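Wedding transport: shuttle bus or let guests drive?
Waswood Weddings forum > Transport and Guests

tallska_bride
Posted December 22, 2018

Hello all. We marry in October at the hall in Waswood and the reception is at Jundness, 20 kilometres away. Herath Coaches quoted us $739 for one bus, both directions. My fiancé says guests are adults and can drive themselves. What did you do?

mapleandlace
We paid for the bus and I would do it again. The road to Jundness has no lights and people want to drink a glass of wine.

gravelroad7
I disagree. We booked a bus and it was half empty. Everybody with small children took their own car, because they wanted to leave early. Ask your guests first, before you pay any deposit.

tallska_bride
This is a good point. I could put a line on the reply card. Does the price from Herath sound normal to you?

mapleandlace
It's fair for a Saturday. Check if waiting time is included. Ours charged extra after 2 hours.

gravelroad7
Still a lot of money for a ride. For that you can have better flowers.

mapleandlace
Flowers don't bring your uncle home!

tallska_bride
Thank you both. I will ask on the card and decide in the new year.

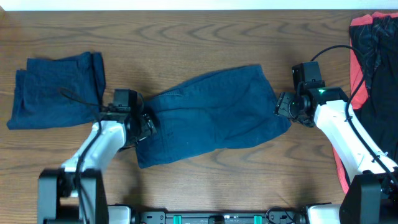 Re: Wedding transport: shuttle bus or let guests drive?
corner_pew
I read all the replies and I am in the middle. We hired a minibus only for the way back, with two departures, and the early one was the fuller. Ask Herath for a one-way price, they may not offer it by themselves.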